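Mending by Hand: Seams, Hems and Small Tears

Most clothes that get thrown out have one thing wrong with them. A side seam has opened, a hem has come down, or a corner of a pocket has pulled away. All of these can be fixed at the kitchen table with a needle and ordinary thread.

What to keep in the box

A packet of mixed hand needles, sizes 5 to 10. Black, white, gray and navy thread. Small scissors that are used for thread and nothing else. A few pins, a seam ripper, a thimble if you can stand wearing one. Add a cake of beeswax if your thread tangles a lot. I keep mine in an old Kakora cocoa tin, and the lid holds the pins while I work.

Thread

All-purpose polyester is fine for nearly everything. Cotton thread is nicer on cotton quilts and old linens. Avoid the spools that come in hotel sewing kits, which snap when you pull them snug. Test any old thread by giving a short piece a sharp tug. If it breaks easily, throw the spool away.

Cut no more than 16 inches at a time. A longer piece seems like a time saver but it knots, frays at the eye and wears thin from being dragged through the cloth. Cut the end at a slant and thread that end.

Before you start

Wash and dry the item first. Trim loose threads but leave the cloth itself alone, even if the edge looks ragged. Turn the garment inside out for a seam and right side out for a tear. Press the area flat and let it cool.

Closing an open seam

Start half an inch before the opening, on stitches that are still good, and finish half an inch past it. Use backstitch: come up one stitch ahead, go down at the end of the last stitch, and repeat. Keep to the old needle holes if you can see them. On stretchy fabric make the stitches small and leave them a little slack.

Closing a tear

A clean cut in woven fabric can be drawn together with ladder stitch. Take a small bite on one side, cross straight over, and take the same size bite on the other. After every few stitches, pull gently until the edges meet. Stop there. If the cloth puckers, you have pulled too far, and you can ease it back with the tip of the needle. 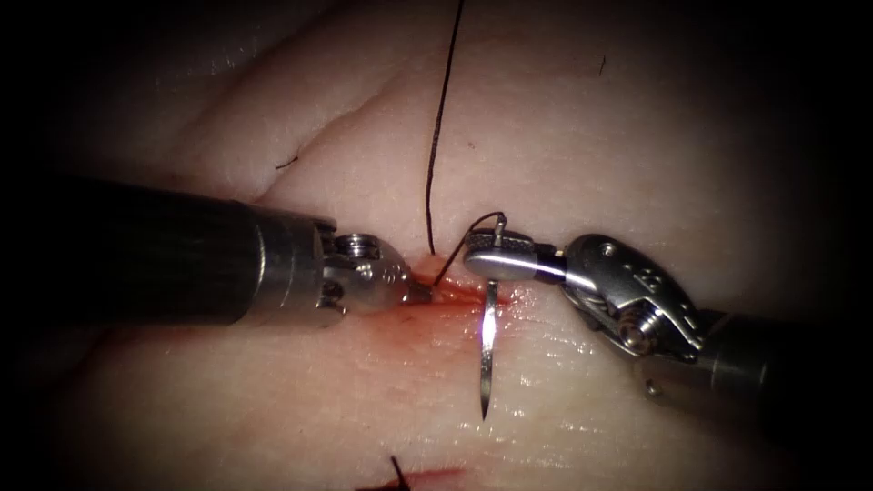 Gudrun Janssen wrote in to say that she never gets ladder stitch to lie flat on thick wool, and that she now lays the two edges together and whips them from the back with a single strand, then steams the front under a damp cloth. She uses thread drawn from the inside of the hem, so the color matches. It works on coats and blankets. On shirts it leaves a ridge.

Worn places are different from tears. If the cloth around the hole is thin, stitches will only rip out again, so put a patch behind it first. Cut the patch an inch bigger than the hole on every side, pin it on the inside, and sew around the thin area as well as the hole itself.

Hems

For trousers and skirts, use a blind hem stitch and pick up only a thread or two of the outer fabric each time. Knot off every few inches. Then if you put a heel through the hem, only a short stretch comes down. Iron-on tape will do for curtains. On jeans it tends to let go in the wash.

Knots

Wrap the thread around the needle 2 times, hold the wraps down with a thumb and pull the needle through. At the finish, take a tiny stitch in the seam allowance, pass the needle through the loop and pull tight, then do the same again. Run the tail an inch between the layers before you cut it.

Pockets and belt loops

These take the most strain. Put a scrap of cotton tape behind the corner and sew through all the layers. Heavy denim is hard on the fingers. A pair of flat pliers will pull the needle through, and a size 5 needle bends less than a thin one.

Aftercare

Press the mend from the wrong side. Wash the first time at 40 degrees Celsius (104 Fahrenheit) or cooler and skip the dryer. Check it again when you fold it. Leftover thread in an odd color is worth winding on a card and marking with the name of the garment, as the same seam often opens again farther down.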